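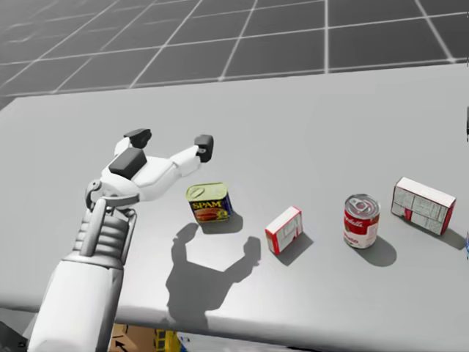 Why does the Urkivel planner stall before closing on a grasp? The collision checker is still padding the target object, so every closing trajectory counts as a crash.

4 July 2026. Found it after lunch. Flalgate inflates every mesh by 15 mm, a default I set myself in December and then blamed on the solver for a fortnight. Dropped the padding to 2 mm for the active target only and left the neighbours alone. 77 grasp queries on the tabletop set, 18 still time out, mostly the soup can. The tin behaves. The boxes behave if you ask for the short side.

Colour-coded the contact log so the rejects show up in red. There is a lot of red.

To do: rerun with the wrist limits from the Grisden branch, and stop naming config files "final".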